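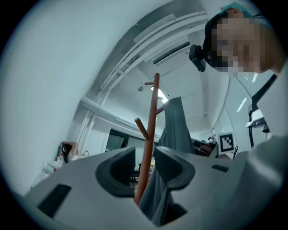
Where is Salminen Row?
It is a street of shops and homes in the old harbour quarter of Wedmont, between Feva Street and the Tava canal.

Salminen Row grew up beside the timber wharves and was settled mainly by Finnish dock workers. The quarter has 1,124 residents, nearly 60 per cent of them of Finnish descent. Its bakeries and smoked fish shops draw visitors from the rest of the town, and a street market is held each September.

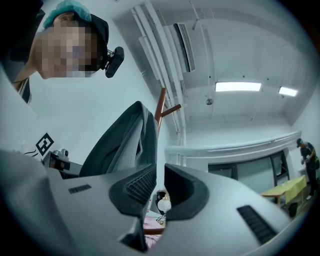
Who recorded the early history of the quarter?
Marama McPhee, a local historian, compiled it from rent books and parish registers.

Her account covers the first three boarding houses - all since demolished - and the public sauna on Feva Street. A revised edition, edited by Vicente Medina, was issued on 20 November 2022 in a printing of 1,000 copies.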